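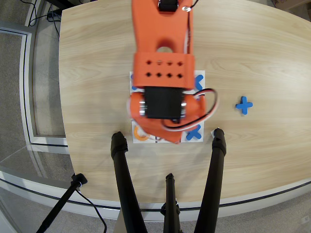 Nafula Mwaipopo
Equipment Supervisor, Larberg Training Center

Speaker notes: Setting up and looking after the tabletop arm cell
Session for incoming operators

Opening. Welcome the group and confirm that everyone has signed the equipment register. State the purpose of the session: by the end, each operator should be able to bring the tic-tac-toe cell into service at the start of a shift, carry out the weekly check, and replace a servo in the arm. Programming is covered in the Jurier session and should not be taken up here.

The cell. The arm is made of printed orange parts and driven by black servos. It works over a board with a three-by-three grid, using blue X pieces and orange O rings. The board is small and the pieces are light, so a slight shift in any of them will spoil a placement. Ask the group to keep this in mind when we come to the question of position.

Setting the board. The board is placed against the corner template and the template is then taken away. Operators are not to set the board by eye. After the board is down, run the arm to the four corner cells at low speed and watch the tip at each one. The permitted error at any corner is 2 mm. If one corner is out and the others are good, turn the board. If all four are out by the same amount in the same direction, leave the board where it is and repeat the home routine. Pause here and let two operators try it.

Wiring. The red, black and white wires at the lower servo are left with a loop of slack. New operators often want to tie this loop down flat. It must be left free, as the joint needs the length when it turns. Show the group how to move the joint slowly by hand with the power off and follow the wires through the full range. Any wire that pulls tight or touches the table is to be reported and corrected before the cell is used.
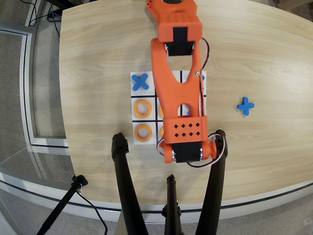
The same hand test will show a worn joint. A sound joint moves with an even drag from one end to the other. Rough spots or a click at one point usually mean damaged gear teeth, and the servo should be changed. Record the change on form 114 and place the old unit in the Sang return bin with its tag attached.

Fasteners. Screws that go into printed parts are tightened by hand with the short driver. Power drivers are not permitted on this cell. A stripped hole cannot be repaired on the bench, and the whole link then has to be ordered from Jaltine under part number 507. Links received before April were printed to the earlier drawing and should not be mixed with the present ones.

Cleaning. Wipe the board and the pieces with a dry cloth at the end of the shift. Do not use spray near the servos. Dust in the small holes of the housing is removed with the soft brush.

Stands and clamps. Check that each clamp is firm and that the feet of the stand have not been moved. If a stand has been moved, the corner test is repeated in full.

Questions. Allow time before the break. The following was raised by the last group and should be read out if it does not come up.
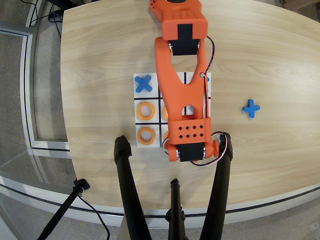

How often does the arm need to be sent back to its home position?

At the start of each shift, after any servo change, and after any loss of power. It should also be done when a piece has been placed off center twice in a row.

Close by handing out the weekly check sheet. Operators who need a second practice period should call the equipment desk at extension 715.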